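Mitside Neighbors Forum > Town Hall & Local Issues > Druser Street lot: parking deck vote in October

mapleandthird
Hi all, long post, so get a coffee. I went to the planning session at the library annex last night and I wanted to write it up while it's fresh, because the town's own summary is two paragraphs and leaves out most of what people got up and said.

For anyone new here, the town wants to lease the old Druser Street lot (the one behind the post office, with the crooked light pole) to Gestel, who would put up a three-level parking deck and run it. The lease would be for 60 years. The council votes on it in October. What surprised me is that the current lot, which I've been parking in since my kids were in strollers, would be closed for 18 months during construction, and the plan for where everybody goes in the meantime is one page long. I asked about the side streets and was told a "curb management study" is coming. I asked if it would come before the vote and got a very kind smile.

I'm not dead set against the deck. I'd just like to see the study first. Did anybody else go? I left before the second round of comments.

oldcreamery
Thank you for doing this! I wanted to go but I had my grandson for the evening, and he is not a planning session kind of boy.

My worry is the 60 years. I'll be long gone and so will most of the people signing it. The town leased out the boat landing on a long term back when and we spent ages wishing we hadn't. Does the money go up over time, or is it flat? If it's flat, I can't see how anyone votes for it.

pell_street_dad
It goes up, but only every 15 years, and it's capped. It's in the draft lease, in the appendix, after the drainage drawings. I'll admit I had to read the paragraph four times.

I'm going to be the disagreeable one, though, and I hope you'll all still wave at me at the farmers market. I think we should do it. That lot is cracked from end to end, it floods at the low corner every spring, and the town has put off fixing it in every budget I can remember. Gestel pays for the whole thing and the drainage too. If we say no, we don't get a nice lot with trees, we get the same lot with more puddles.

mapleandthird
I'll wave, I promise. But I don't think those are the only two choices! The Hjaltadóttir report (the downtown one the town paid for, it's still on the website under "Archived Plans" if you scroll way down) had a whole section on repaving the lot, adding a rain garden at the low corner and striping it better. It was never costed past a first guess, as far as I can tell. I would love for someone on the council to ask why.

brightonbikes
Chiming in from the two-wheeled side of things. I read the Hjaltadóttir report when it came out and the part that stuck with me was the parking count. They found the lot was full at lunchtime and pretty sleepy the rest of the day. So we'd be building three levels for lunch. I know the shop owners feel differently and I do understand why, I buy my bread there too, but I'd rather see better signs to the church lot and a covered bike rack, which would cost a tiny fraction.

Also, did anyone ask about the sidewalk on the Druser Street side? The drawing shows the car entrance cutting right across where the middle school kids walk.

shop_on_druser
Shop owner here, so take this with whatever amount of salt you like. "Sleepy the rest of the day" is true on a weekday in February. Come by in the summer, or any evening there's something on at the hall, and I'll introduce you to the customers who circled the block, gave up and went out to the highway stores. I hear it from them on the phone, very politely, and it hurts every time.

That said, the 18 months scares me to death. I can get through one slow season. I don't know about two. I wrote to the town to ask if the closure could be done in halves, so there's always some parking, and the answer was that it had been "noted." I would vote for the deck tomorrow if they put the halves in writing.

oldcreamery
That seems like such a reasonable thing to ask for. Would you be willing to share your letter? I'd happily send one along the same lines, and I bet others would too.

shop_on_druser
Of course, I'll tidy it up and post it later tonight. It has a couple of grumpy sentences that I should take out first.

tinker_ray
I stayed for the second round, so I can fill in a little. Most of it was about the rates. The draft gives residents a monthly permit but doesn't say how many permits there will be, and a lady near the front got a good hand when she said a permit without a number is just a nice piece of paper. Then there was a long back and forth about whether the top level would be lit all night. The folks on the hill side would like it not to be, and I'm with them.

I've typed up my notes and I'll get them online once I've figured out how.

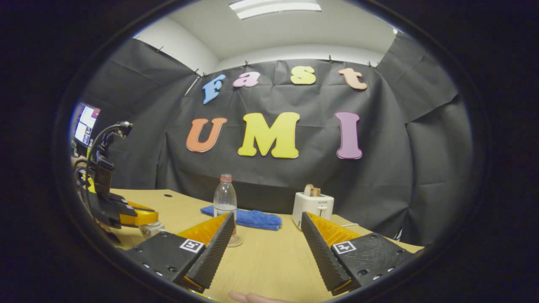 Red cap, still some water left in it.

Back to the deck. The question that didn't get a proper answer was who pays if Gestel walks away partway through the lease. The lawyer said there's a bond. Somebody asked how big, and he said he would follow up.

pell_street_dad
The bond is a fair point and I don't have a comeback for it. I looked again and the appendix just says "in an amount to be agreed." I still lean yes, but I'd want that filled in.

brightonbikes
Well, there we go, something we all agree on! Ray, thank you for the permit part, I had missed that completely.

mapleandthird
So that I can put it in my own letter – the things people want before the vote are the curb study, the closure in halves, a number for the permits, the bond amount, and something about the school sidewalk. The town takes written comments by email or at the clerk's window until 4 p.m. the day before the vote. Please put your street on it, they do sort them that way.

tinker_ray
Add the lights on the top level, if you would.

mapleandthird
Added!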